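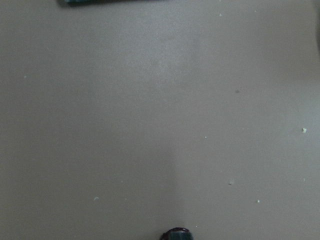

Dymphna Cronin wants to know what a wrist camera learns from a stretch of grey worktop, and she has asked it more than once. Fair question. The Plumari recording kit saves every view like this, specks included, and we doubt all of it helps.

Plumari wrist recording kit
In the box: camera, bracket, 2 cables
Sample set: 3173 recordings, 2324 of them labelled by hand

The maker says more examples mean a better grip. Perhaps — we would try a small batch on your own bench first. Labelling software is sold separately.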